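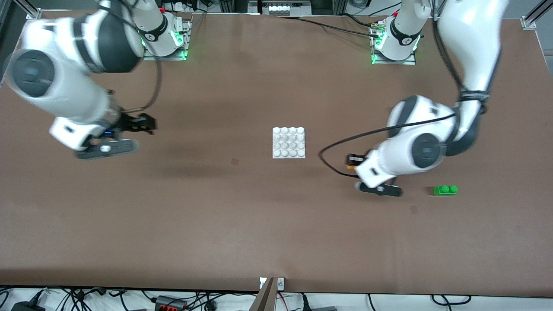 Benches & Worktops > Large Flat Tops

Topic: Matt brown top, small parts, edge or no edge?

benchdog63
Setting out a flat top for sorting and placing small parts. At present it has one white square tray near the middle and a green toy brick to the right of it. The question is whether to fit a lipping. The top comes from the Stulham trade counter, item 1309, and has no raised edge as supplied.

tallow_pin
No lipping. You will want to wipe straight off the edge, and a raised strip collects grit along the inside corner. If bricks are going over the side, use a deeper tray.

benchdog63
The tray isn't the issue. It is the bricks that never get as far as the tray.

quoinwork
Disagree with tallow_pin. A 7 mm strip on the two long sides only, short ends left open, and you wipe towards the ends. I have had that on a Pukell bench since November and it cleans up in one pass.

tallow_pin
One pass if the strip is sealed. Most aren't.

quoinwork
Then seal it.

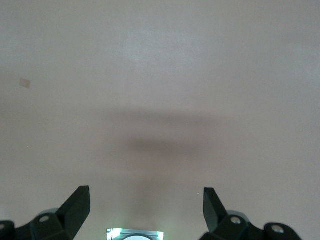
Finishes & Surface Marks

benchdog63
3/31/18
Second question, same job. Small tan patch on the left, nearly square, straight edges, a bit browner than what surrounds it. Looks flat. There are also two tiny whitish specks, well apart. Is the patch worth chasing or do I leave it?

lathe_and_let
Straight edges suggest tape or a label to me. Warm soapy water first, then Drimeck cleaner on a cloth. Do not scrape. On a matt finish you will swap a tan square for a shiny one.

quoinwork
Could equally be a filler repair. Run a fingernail over the edge. If it catches, something is stuck on. If it doesn't, leave it alone.

tallow_pin
A fingernail won't tell you much about a thin film. Low light from the side is the better test. The pale areas at the top are only reflection, so ignore those when comparing colour. Same for the dark bands across the middle, they are shadow.

lathe_and_let
Agree about the light. Don't agree that it matters. It is a work surface.

benchdog63
It matters when the parts are nearly the same tan. Would Preda matt wax even it out?

lathe_and_let
No. Wax will alter the sheen over the whole top and the patch will still be there. Try the soapy water.

benchdog63
Noted. Will do that first and price up the two long strips.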